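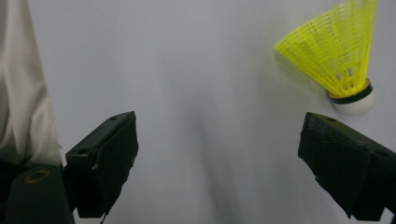
Lowri Skyrme replied:
Before you buy a second set, tell us what's on the jaws. Everyone comparing hand-held grippers talks about stroke and camera mount, and the pad is what decides whether you can hold a shuttlecock by the base or only by the skirt.

Ifor_Jarman (thread starter) wrote:
Fair. Both fingers are padded, some kind of dark matte facing, and it was like that when I got it. It's fraying at the lower ends and there's a strand hanging off the left one. This is the Kivis hand-held. I'm comparing it to the Pramska one with the molded rubber tips. Same objects, same table, same person squeezing.

The job is sorting badminton shuttlecocks into tubes, base down. Synthetic ones with the mesh skirt. We collect demos by hand and then train for the arm, so whatever I pick for the hand-held side has to go on the arm too.

Numbers so far, Kivis only: 1000 grasps, 571 by the base and the rest by the skirt. I count a grasp as good if it stays put while I turn my wrist over and back. Base grasps were good nearly every time. Skirt grasps were where I lost them.

prys.gape replied:
What did "lost them" look like? Slipped out, or the skirt folded and the thing rotated?

Ifor_Jarman wrote:
Rotated, mostly. The skirt gives, one jaw rides over a rib, and now the base is pointing somewhere else. It's still in the gripper, so the width reading says you're holding something. Useless for tubes.

prys.gape replied:
Then that isn't a pad problem. You are squeezing a cone made of mesh. Any flat parallel jaw is going to do that. Put the same jaws on the green band where the skirt meets the base and try again. It's the stiffest part on the ones I've handled.

Lowri Skyrme replied:
Disagree, partly. A flat jaw on a cone wants to push it out toward the narrow end, sure, but a soft pad takes up some of the taper. We ran foam against bare plastic at Reststead on paper cups, same geometry problem, and the foam was clearly better. Once the foam wore down to the backing it was no better than plastic. So if his pads are already fraying, I would want to know whether the failures bunch up toward the end of the 1000.

Ifor_Jarman wrote:
I didn't log the order. I have the recordings, so I can go back through. Give me a few days.

rongrong_m replied:
Do that before you run the Pramska. Otherwise you're comparing worn pads with new rubber and the result means nothing.

Also, how far are you opening the jaws on approach? From your picture they're a long way apart for something with a base that small. I had a wide opening on all my early demos and the policy learned to come in sloppy, because a sloppy approach worked. When I limited the opening, it lined up better. I did not change anything else.

Ifor_Jarman wrote:
Fully open every time. It's comfortable and you never clip the object going in. I take the point about sloppy.

Chi-keung Mak replied:
I would leave it fully open. Limiting the opening looks good on a clean table and then you get two shuttlecocks nested or leaning on each other and the finger lands on the neighbor. I've gone back and forth on this twice and ended up wide both times.

rongrong_m replied:
Was that hand-collected data or teleop?

Chi-keung Mak replied:
Teleop, on a Trevor controller. You may be right that it matters. By hand you feel the contact and correct for it without thinking, and with the Trevor I was going by the camera only.

rongrong_m replied:
That would explain it. Somebody should test it properly, but it's not going to be me this month.

prys.gape replied:
Back to the pads for a second. Ifor, does the Kivis let you change the facing, or is it glued?

Ifor_Jarman wrote:
I assumed glued. There are small round holes in the fingers, two in each from what I can see, and I haven't tried putting anything through them. No manual came with mine.

prys.gape replied:
Mine is the older model so don't take this as gospel, but I used those holes to bolt on printed shells. I padded the shells and left the fingers alone. When the pad goes, swap the shell. Takes a couple of minutes. Measure yours before you print anything, the two holes on mine are not the same size.

Lowri Skyrme replied:
Shells add thickness, so watch your closing width. If the software reads zero with bare fingers touching and you've added shells, every number after that is off.

prys.gape replied:
Yes, re-zero it. I forgot to and threw out a morning of data.

Ifor_Jarman wrote:
Went through the recordings. Lowri was right and so was Prys, annoyingly. Skirt grasps fail all the way through, from the first batch on, so the shape is a problem regardless. But they fail more in the last third. Base grasps don't change much from start to finish.

I also tried eleven on the green band like Prys said. None rotated. 11 is not a lot and I was being careful, so I'm not claiming anything yet.

Chi-keung Mak replied:
Careful demos are still demos. If you can be that careful for 1000 of them then it's a method.

Ifor_Jarman wrote:
I can't. My hand was sore after the first lot.

Lowri Skyrme replied:
Split it between two people, but keep track of who did which. Grip habits differ a lot and it shows up in the data.

rongrong_m replied:
And log the order this time.

Ifor_Jarman wrote:
Logging the order, noted. Plan is: print shells for the Kivis, fresh pads, re-zero, then 1000 on the Kivis and 1000 on the Pramska, alternating in batches so wear is spread across both. Band or base only, no skirt. I'm keeping the jaws fully open for now so there's only one thing changing.

prys.gape replied:
I'd still throw in a small batch of skirt grasps. In the real bin they won't all be lying with the base where you want it, and you'll need to know how bad it is on the rubber tips.

Ifor_Jarman wrote:
OK, a small batch — at the end, after the main runs, so it doesn't chew up the pads first.

Lowri Skyrme replied:
If anyone has run the Pramska tips on mesh, post it here. I've only used them on cardboard, and they left marks.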